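Informe de seguimiento n.º 2
Archivo sonoro y ciclo de conciertos Romileck
A la atención de Séverine Tanguy, responsable de programas 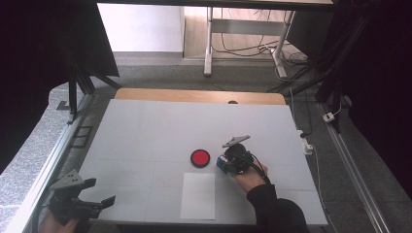

Mesa blanca, con el botón rojo a la izquierda y la pinza negra en la mano.

Estado general

El ciclo va bien y el archivo va despacio. En la solicitud prometimos lo contrario, de modo que al menos la media se mantiene. De las 300 cintas del legado Barnis hemos transferido 61, todas de la primera época del quinteto, cuando todavía grababan con el micrófono delante de la batería y el contrabajo había que imaginárselo. Radomir Mladenović calcula que el ritmo mejorará en cuanto lleguemos a las cajas que alguien se molestó en etiquetar. Las actuales llevan indicaciones del tipo «martes, buena» o «la otra».

Conciertos

Celebramos los tres conciertos previstos en la sala Bukov. El primero, del trío de Pouran Zamani (clarinete bajo, vibráfono, percusión), llenó. El segundo coincidió con un partido y tuvo 18 espectadores, dos de ellos con auriculares. El tercero, con Tiburcio Valdovinos al saxo alto y un repertorio sacado íntegramente de las cintas, fue el mejor de los tres y también el más largo: la suite «Softić» estaba anunciada como pieza de veinte minutos y pasó de los cincuenta. Valdovinos sostiene que respetó la partitura. La partitura es una servilleta, fotocopiada en el anexo B.

Transcripciones

Hay cuatro temas transcritos y revisados. El quinto está parado por una discrepancia sobre el compás: Zamani oye un siete por cuatro y Severin Rainer oye un cuatro por cuatro tocado por gente cansada. Les hemos pedido que lo resuelvan antes de la próxima entrega. Si no hay acuerdo publicaremos las dos versiones, con la ventaja de que contarán como dos.

Presupuesto

El gasto del periodo se ajusta a lo aprobado salvo en una partida. La reparación del magnetófono ascendió a 2825 euros, casi el doble de lo que habíamos puesto con un optimismo que ahora nos parece juvenil. Proponemos cubrir la diferencia con lo no gastado en catering, capítulo en el que los músicos han demostrado una austeridad involuntaria. Adjuntamos factura y solicitud de trasvase. El afinador del piano no ha cobrado aún; ha escrito tres veces, la última en mayúsculas.

Próximo periodo

- Terminar la segunda caja de cintas y empezar la tercera.
- Cerrar los derechos de los dos temas cuya autoría se atribuyen cuatro personas.
- Un concierto en noviembre, en miércoles, con hora de finalización impresa en el cartel y comunicada por escrito a Valdovinos.
- Entregar el texto del folleto, que Rainer tiene «prácticamente acabado» desde el informe anterior.

Necesitamos respuesta sobre el trasvase antes de confirmar la sala para noviembre.

Severin Rainer
Coordinación, Romileck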